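Film Studies Project Report: Subtitle Condensation in Two Feature Comedies
Authors: Carmela Melis, Arnaldo Falcão
Supervisor: Nives Zanetti
Submitted 30 September 2025

## 1. Aim

The project measures how much spoken dialogue is lost in the English subtitles of two Italian comedies, *Skuscombe* (dir. Sandro Testa) and *The Benedetti Wedding* (dir. Fulvio Parisi). Both were viewed on the Hisberg disc editions. Dubbed tracks were excluded.

## 2. Material

*Skuscombe* contains 2,233 spoken lines by our transcript. A line is one uninterrupted turn by one speaker. Songs and crowd noise were left out. The subtitle file covers 1,945 of these lines in full or in part. 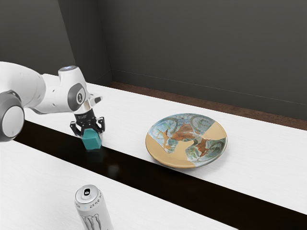

For *The Benedetti Wedding* only the first two reels were transcribed, giving about 400 lines. Totals for the two films are therefore not compared directly.

## 3. Method

Each line was coded as full, condensed or omitted. Both authors coded the same 20 opening scenes of *Skuscombe* separately, then settled differences before dividing the rest. Overlapping speech caused most of the disagreement. We coded it as omitted when only one speaker was subtitled.

## 4. Results

Omissions in *Skuscombe* cluster in the quarrel scenes, where three or more characters talk at once. Greetings, names and repeated insults are dropped first. 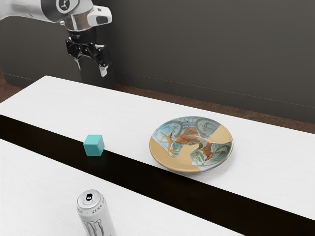
Jokes that depend on dialect are usually kept but flattened into standard English. The hotel sequence in *The Benedetti Wedding* loses the running confusion over the surname Gruklow, as the second mention has no subtitle.

## 5. Limits

Reading speed was not measured. A second pass on the remaining reels is planned for October.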